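Aug 28, 2020

Drainage works at the Pudstead yard, day 2. The old gully is out and the trench is dug for 33 metres of Edix channel, falling towards the road end.

Concrete bed goes in tomorrow. Each channel weighs almost 700 kg, so they come off the lorry on chains and straight into the trench. 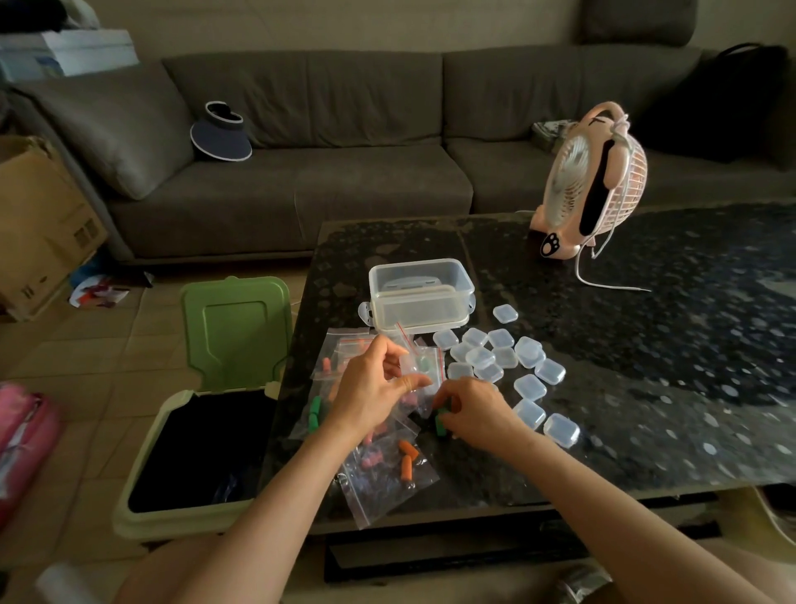 Drerkel asks whether the gratings go on before or after the concrete is poured at the sides. Before, and bolted down. Otherwise the walls can squeeze in and the gratings won't fit.

Outlet is a Taheri sump with a silt bucket. Paving follows 3 mm above the channel edge.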